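Opinion | Robotics & Automation
January 10, 2020
14 comments | 152 shares
Print this article | E-mail to a friend

In praise of fingers

By Bülent Karabulut

I have spent most of the winter swapping hands on a robot arm, and I would like to make the case for fingers. Suction has had all the good press lately, and I understand why! A suction cup is cheap, it is quick, and if your warehouse is full of flat cardboard boxes you should buy one and go home early. But my kitchen drawers don't look like that, and neither does the returns shelf of any shop I have ever worked with.

Since November we have been comparing three hands on the same arm. The Grikach is a plain suction tool with a single cup. The Dekker is a parallel jaw, two flat pads that open and shut. The Orkska is the one with proper jointed fingers and a palm, and it's the one I keep coming back to, even though it takes longest to set up and its cables drive me up the wall.

We logged 2175 grasp attempts between them, all out of a metal bin, and 1101 of those went to the Orkska (I admit to some favouritism in the schedule). What I care about is the awkward stuff. Grapes, for instance. A bunch of grapes has no flat face, no obvious middle and no single shape, and it sags as you lift. The suction tool hated them. The parallel jaw could do it if you told it exactly where to pinch, and then it squeezed harder than I would like anyone to squeeze my shopping.
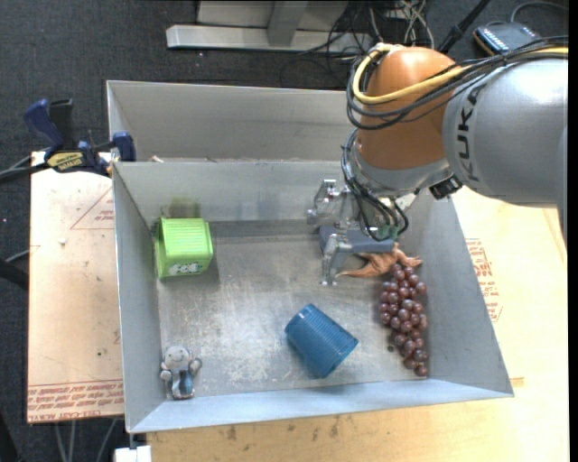
The KUKA arm over the test bin, with the grapes and a ribbed blue cup among the objects on the floor of the front compartment.

Fingers give you room to be wrong, and I think people who compare grippers on paper miss this completely. Our planner, Nelley, works from a camera, and shiny sheet metal plays havoc with depth readings. It is often out by a few millimetres. With a suction cup that means a hiss of air and another go. With the jaw it can mean a nudge that sends a cup rolling into the corner. The fingers close, bump into something, keep closing, and quite often come up holding it anyway. I still grin when that happens.

There is a fair argument against all this. More joints mean more to break, and we lost 3 afternoons to one stubborn knuckle. A friend who runs a packing line told me she would never put up with it, and for her line she's right. I also think the software has some catching up to do, as we still use a hand with joints mostly as if it were a pair of tongs.

Even so, I would ask anyone choosing a gripper this year to fill a bin with the things they dread. Put in something soft, something round, something with arms sticking out in all directions. Leave the neat boxes on the shelf for a day. Then run every hand you can borrow, and watch the misses as closely as the catches. Our next round starts with the Orkska again, this time with softer fingertips, and I can't wait to get back to the grapes.

Filed under: Grippers, Bin picking, Comment
Print | E-mail | 14 comments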